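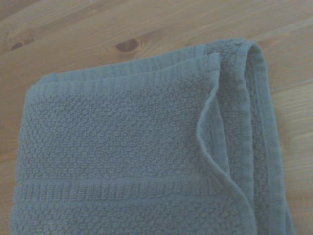

Huiling Long wrote in that the defense policy tracker was showing the same parliamentary vote twice, and that one of the two copies had the abstentions filed under "against." She wanted to know which copy to cite, because her paper on troop mandates was going to the editor that evening.

So that's where this ticket starts. I'm keeping my notes in here as I go so whoever picks up the next one doesn't have to begin from scratch (hi, future me!).

**Opened:** 1/15/24
**Where:** Mordale archive, foreign and security policy section
**Status:** fixed, with one loose end

**First look**

I could see the double right away. The Vuvancombe mandate debate from December was listed once under "Deployments" and again under "Alliance commitments." Same title, same speakers, different vote table. My first guess was the browser cache, so I cleared it and tried a second machine — no change. I told Huiling to hold off citing either one until I'd gone back to the printed record.

**Checking the record**

The printed record has 32 abstentions. The copy under "Deployments" has 32 abstentions too, so that one's good. The copy under "Alliance commitments" has none at all, and its "against" column is too high by exactly that much. I sent Huiling the good link and she wrote back that she'd already quoted the bad one in a footnote, but there was still time to swap it. Phew!

**What went wrong**

We pull the debates in through Plasano, and over the winter break the import ran on the old settings file. The old file only knows three kinds of vote: for, against, absent. Anything it doesn't recognize gets dumped into "against." I remember us talking about this when the new settings went in, and I was sure the old file had been deleted. It had been moved one folder up, where Plasano still looks for it if the main folder is slow to answer.

The doubling is a separate thing. When a debate carries two subject tags, the old settings make an entry for each tag. The new ones make a single entry and list it in both places.

**What I tried**

- Re-ran the import on just that debate. Got a third copy. Deleted it, said a few words out loud.
- Renamed the old settings file so Plasano couldn't find it, then re-ran. One clean copy, right numbers, showing in both sections.
- Re-ran the whole December batch, 1,323 entries. Took most of my lunch and then some.

After that I searched for leftover doubles and found 5 more, all from the committee stage of the procurement bill. None of them had wrong totals as far as I can tell (they were voice votes, so there wasn't anything to put in the wrong column). I merged them by hand.

**Reply from Huiling**

> Works for me now, thank you. The footnote is corrected. Could you put a note on the page saying the figures changed? Two people in my reading group downloaded the table last week and will be using the old one.

Fair point, and I should have thought of it. There's now a line at the top of the debate page with the old and new totals side by side, and I emailed everyone on the download list for that table.

**Loose end**

The Ye speeches on the readiness report still come up with the wrong session number if you search by speaker. Search by date and they're fine. I don't think it's the same bug — those were typed in by hand before we had Plasano — so I've opened a separate ticket and linked it to this one. Until that's sorted, please use the date search for anything you plan to quote.

The old settings file is in the trash, and the trash has been emptied. I checked twice. Closing this one.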